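November 23, 2025
Barkden test kitchen, plant protein bench. Entry by M. Naidu.

**Purpose.** To record the third round of texture and flavor work on the Zerus patty, a pea and fava blend intended for shoppers who still buy meat but want it less often. The previous two rounds are in the earlier pages of this notebook and are not repeated.

**Materials.** Pea protein isolate from Shezi, new lot, opened this morning. Fava concentrate from the old lot, final bag. Sunflower oil, beet powder, methylcellulose, onion powder, yeast extract, salt, chilled water. The Shezi lot is noticeably paler than the last one and smells less of raw peas. The supplier's sheet lists the same protein content for both lots, so the difference is presumably in the drying.

**Method.** Dry ingredients were combined first and the water added in two portions. The mix was rested under cover in the walk-in before the oil was folded in. The batch weighed 984 g before forming. Patties were pressed in the small ring and cooked from chilled on the flat griddle, five minutes on the first side and three on the second. The ring leaves a thin edge that browns early. The larger ring is still on loan to the bakery bench and should be requested in writing.

**Results.**

| Variant | Change from base | Bite | Flavor |
|---|---|---|---|
| A | None | Firm, slightly rubbery | Beany at the finish |
| B | Less methylcellulose | Softer, crumbles when turned | As A |
| C | More oil, folded in cold | Closest to ground beef | Milder, beany note reduced |

Variant C is the preferred one. It lost some oil on the griddle during the second side, and the surface was darker than in A or B. Whether this comes from the oil or from the beet powder is not settled by today's work, as both variables moved when the oil was raised and the water lowered to match. That was a planning error on my part. The next round should alter one at a time.

S. Zwane tasted all three without being told which was which and also ranked C first. He considered the salt too high in every variant. I did not agree at the time, but on tasting A again after it had cooled I have come round to his view. Salt will be lowered in round four.

**Tasting panel.** The panel for Padeo, the cafeteria operator, has 47 people confirmed. Most described themselves on the intake form as eating meat several times a week, as requested. A smaller group eats no meat at all. Their scores are to be kept on a separate sheet, since in the last panel they rated the beany note far more kindly than the others did, and the combined average concealed it.

The panel form needs two corrections before printing:

- "Juicyness" is to be spelled "juiciness."
- The allergen line must name both legumes. At present it names pea only. 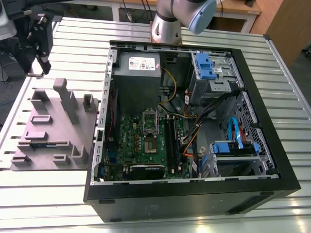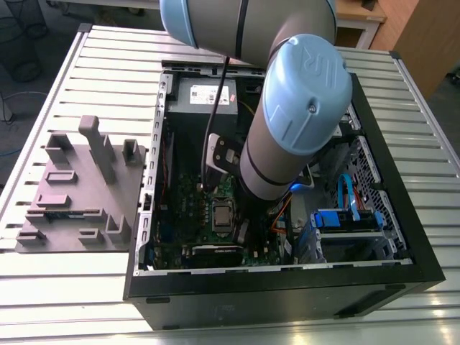
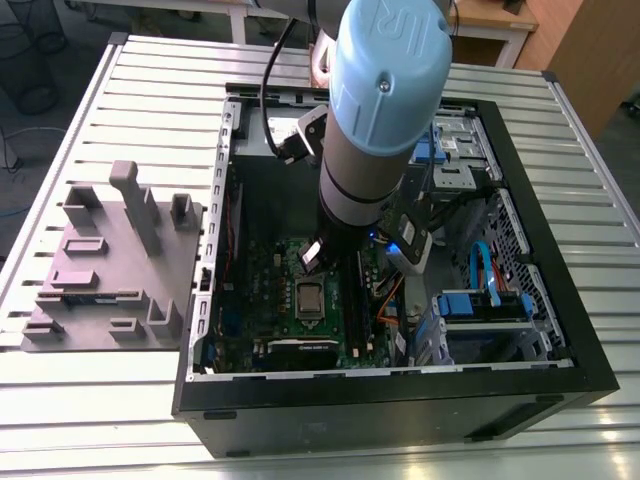
**Storage.** Remaining patties from variant C are wrapped and labeled in the lower drawer of the freezer. Variants A and B were discarded. The open Shezi bag has been clipped and returned to the dry shelf with today's label facing out. Colleagues using it for other projects are asked to enter the weight taken on the bag card.

**Open points.**

1. Order fava concentrate. The remaining quantity will not cover round four at full batch size.
2. Ask Shezi whether the paler isolate is a permanent change. If it is, the beet powder level must be set again from the beginning.
3. Repeat C with the original water level.
4. Thaw one patty from the freezer and cook it beside a fresh one. Padeo's kitchens will receive the product frozen, and every patty cooked in this round was chilled.
5. S. Zwane to confirm whether the panel will be served the patty in a bun or plain. My own preference is plain for the first bite and a bun afterward, although this adds to the plating work.

Griddle temperature was set by the dial only. The surface probe is reading low and has been put aside for calibration, so cooking times from this round should be compared with the earlier ones with some caution.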